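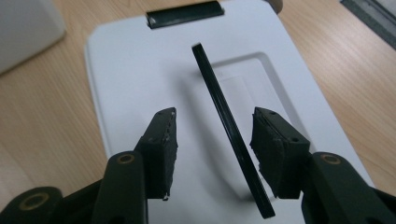 Getting a Small Workshop Through the Damp Months

I've been keeping a little workshop at the back of our house in Clarnerden for 22 years now, and every March I get the same kind of letters from readers who have opened the door for the first time since fall and found rust on the chisels, a stuck vise and a drawer full of screws that have turned the color of tea. I'm sorry! It's a miserable way to start the season, and I have done it to myself more than once. So I've gathered up what I do these days, in no special order, and you can take whatever suits your own space.

Start with the floor. Concrete sweats when the weather turns mild, and anything sitting right on it drinks that up. I keep all my lumber, paint cans and spare tile on battens, just scrap two-by-fours laid flat with a hand's width between them. Cardboard boxes are the worst thing you can put down there. I lost a whole box of sandpaper that way, the good stuff too, and when I lifted it the bottom stayed behind.

Hand tools want a thin coat of something. I use paste wax on saws, plane soles and the table of the drill press, rubbed on with an old sock and buffed off once it hazes. For chisels and anything with an edge, a wipe of light machine oil does fine. Keep the oily rag in a lidded metal can, please, and if you use linseed oil for anything at all, spread the rag out flat outdoors to dry before it goes anywhere. They can heat up and catch fire on their own when they're wadded up.

If the rust has already come, don't panic. Light orange bloom comes off with fine steel wool and a few drops of oil. For pliers and old wrenches I soak them overnight in plain white vinegar, scrub with a stiff brush in the morning, rinse them in water with a spoonful of baking soda, and dry them right away. And I mean right away - I put mine in the oven on its lowest setting for ten minutes, but only the all-metal ones. A set of pliers with rubber grips went in there once and my husband still mentions it.

Rubber and foam are a subject of their own. Grip pads, jar openers, the little feet on the bottom of a clamp, weatherstrip on the door: they all get crumbly with age, and oil makes it happen faster. Wash them with dish soap and let them dry in the shade. When a stick-on pad starts to peel, take the whole thing off and scrape away the old glue before you put a new one down, or it'll be off again by summer. Rubbing alcohol will shift most of what's left behind, though test it on a corner if the plastic underneath is painted.

My neighbor Lakshmi Shetty taught me the trick with the screw drawers. She saves the little packets that come in shoe boxes and vitamin bottles and tucks one in each compartment. The kind with color-changing beads can be dried out and used again if the packet says so. Plain chalk works too, a stick or two per drawer, and the children can be sent to fetch it.

Now, batteries. I run an old Voltcombe drill that I'm terribly fond of, and I used to leave its battery in the charger all winter out in the cold. Bring yours indoors. A closet shelf is perfect, somewhere cool and dry, with the battery partly charged. Check what the maker says in the booklet (you did keep the booklet, didn't you?) and label each one with masking tape and the month you last charged it.

On the matter of glue: wood glue that has frozen may go stringy, and then it's no good for anything you care about. Test a bit between two scraps before trusting it with a chair. I store mine upside down in a coffee mug so it's ready at the nozzle. Super glue lasts much longer in a screw-top jar in the refrigerator, well away from the food, and let it come up to room temperature before you open it.

A stiff vise usually just needs a cleaning. Wind it all the way open, brush out the sawdust, wipe the old grease off the screw and put on fresh. Same goes for clamps, though I use wax on those so they don't leave marks on the wood.

Lakshmi Suvarna wrote in to ask whether a fan is worth running. Yes, if the air outside is drier than the air inside! On a muggy day you're only inviting the wet in. I open both doors around ten in the morning when it's bright and breezy, and shut everything up well before supper. For a closed-up room with no window a small dehumidifier is the better choice, and do remember to empty the bucket.

One more thing while I think of it. If your door has swollen and sticks, wait a few dry weeks before you reach for the plane. I took a good strip off mine one wet spring and had a lovely draft all the next winter. Rub a candle stub along the edge in the meantime.

Next month I'll get to the garden hoses, and the question several of you had about cleaning gummed-up pruning shears.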